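The report from Falolitz said the arm had stopped because of a transient. Branwen Parri read the word twice and wrote it on the back of her hand so she could be angry at it later.

"Transient what?" she asked the phone.

"Just a transient," said the man from Falolitz. "They come through. The controller sees one and goes to a safe state."

"It went to a safe state through a rack of trays."

He said he'd have to look at the log. She had the log. It was 255 lines long and the last 100 were the same line. JOINT 4 LIMIT OK. JOINT 4 LIMIT OK. The joint had been telling everyone it was fine right up to the moment it swung past where it was allowed to go and put the Suvomix trays on the floor.

Dunning had been standing two steps from the rack. He'd gone to get his coffee. That was the whole of the safety system as far as Branwen could tell, that Dunning liked coffee.

Upstairs they had already settled on an explanation. Gape was the program that planned the moves, and Gape had been updated on Tuesday, so it was Gape. Roll it back, run the cell, ship the order. There was a slide about it by lunch. The slide had a green check mark on it, and Branwen had worked in that building long enough to know what those were worth.

"You don't think it was the update," said her boss.

"I think the update is the thing we know the name of."

"Falolitz thinks it's the update."

"Falolitz thought it was a transient this morning."

He rubbed his eyes. He wasn't a bad man, he had just been promised a robot that didn't need people standing next to it, and he'd signed for it. "What do you want?"

"I want to run the same job in Fonero. Old version and new version, same moves, and see if the limit trips."

"Fonero said it was safe the first time."

"I know it did."

That was the part that bothered her. Fonero was the simulator. They had run the job in Fonero 545 times before the cell ever got power, and every run had come back clean, and those runs were in the binder that the insurance people had been so pleased with. A simulator will tell you whatever you built it to believe. If somebody typed in the wrong stop for joint 4, then the pretend arm and the real arm would share the same wrong idea, and they'd go on agreeing with each other until something got hit.

He gave her until six.

She ate a sandwich over the keyboard and loaded the old Gape. The arm reached, paused, came back. No trip. She loaded the new one. Same reach, same pause, no trip. So much for the slide. She turned off the pretty cell view and switched to the one that looked along the tool, and stepped through the job a tick at a time, watching the shadows slide over the pale tabletop.

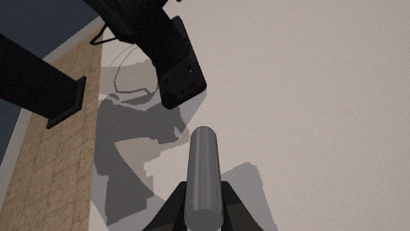 Fonero, tool view, new Gape, stepping through.

She looked at it for a long while. Then she opened the joint file and read the numbers out loud, which she did when she didn't trust her eyes. The stop for joint 4 was there. So was the sign in front of it, and it was the wrong sign.

She checked the paper drawing. She checked the date on the file, which was from May, months before anybody had touched Gape.

The phone rang. It was the man from Falolitz, sounding cheerful. They had gone through everything on their end, he said, and they felt very good about the rollback.

"Who made the joint file?" Branwen asked.

There was some typing.

"That would've come with the arm," he said. "That's a standard file."

"Standard for how many arms?"

He said he'd have to call her back. She went downstairs and took the key out of the cell, and put it in her coat.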